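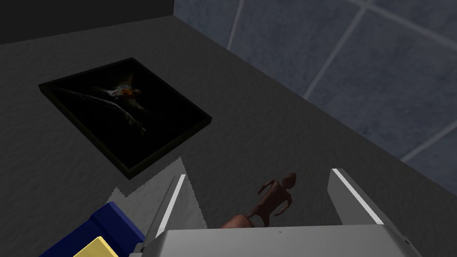 A simulated cell has no bearings to wear and no cables to chafe, one reader of the earlier report wrote, so it was hard to see what a maintenance section could contain. The comment asked for the section to be cut or moved to an appendix. We have kept it in the main text and made it longer. Most of the time lost on the Dakow cell during this work went to faults in the cell itself, and most of those faults would be familiar to anyone who has looked after a real arm.

Figure 1. Rendered view from the Dakow cell, looking down over the open gripper. A small brown figurine stands between the fingers, and a framed picture lies flat on the surface beyond it.

4.2 Setup and upkeep of the simulated cell

The cell is one arm with a two-finger gripper, placed in a furnished room from the Asberg scene set. The scene file holds the room, the loose objects and the lights. A second file holds the arm, the gripper and the camera. We keep the two apart so that a change to the room cannot move the camera by accident. In the first version they were a single file, and replacing a wall material also reset the camera tilt to its default. We found this only after 30 runs had been stored, and those runs were thrown out.

The camera is fixed to the hand, behind the fingers, and tilted steeply downward. Its position was set by hand. The aim was to keep the gap between the fingers in view at full opening while leaving some of the area past the fingertips visible. The palm takes up a good part of the lower image as a result (Figure 1). We tried moving the camera farther back, which showed more of the room but made small objects hard to make out at the image size we use. The closer position was kept. Once set, the camera offset was written into the arm file as a fixed value and the slider for it was removed from the tool panel.

Finger opening is the setting that needs the most care. The gripper model came with a joint limit slightly wider than the fingers could reach without passing through their own mounts. Commands near the limit made the fingers shake, and the shaking was passed on to any light object they touched. We lowered the limit, added damping to both finger joints, and tied the fingers together so that they always move by the same amount. After that change the fingers held still at full opening.

Small figures are a harder case than blocks or cups. Their collision shapes are built from several simple parts, and a part that sticks out past the visible surface will stop a finger before it seems to touch anything. The first sign is usually an object that slides away from a finger with a clear space between them. When this happens we draw the collision shapes over the rendered ones, shrink the part that is at fault, and save the object under a new version number. Old versions are kept, as stored runs refer to them.

Lighting gave a different kind of trouble. The finger on the left in Figure 1 has a pale, shadow-like patch behind it with stepped edges. Patches with edges of this kind move with the hand and change shape from one image to the next. Raising the shadow resolution in our test scenes made the steps smaller and also slowed rendering enough that the control loop fell behind. We left the resolution where it was for all runs in this paper. Anyone repeating the work should copy the light settings as well as the object files, and should expect patches of this kind in the images.

Routine checks are run before each batch. There are six, and they are done in the same order each time:

1. Load the arm file alone and compare the joint zero positions with the stored values.
2. Open and close the gripper fully with nothing between the fingers.
3. Render one image from the hand camera and compare the palm edge with the reference image.
4. Load the room and let every loose object settle.
5. Read back the mass and friction of each loose object.
6. Replay one stored run and compare the final hand position.

Check 3 fails more often than the others, nearly always after an update to the renderer. Check 4 was added in December, when a thin object placed a little too low was thrown across the room at the first time step. A failed check stops the batch. It is not cleared by running the check again; the cause has to be written in the log first.

Of 675 runs started on the cell, 466 were kept. The rest were dropped because of a failed replay, a finger fault or an object that did not settle. We did not try to repair stored runs. Where a fault was found late, every run made since the last good check was removed, including those that looked normal. The log and both scene files are kept on the Jerkstead server with the version numbers used here.

Posted in: Robotics > Simulation > Methods

Contact the editors | Xia Open Papers | Back to top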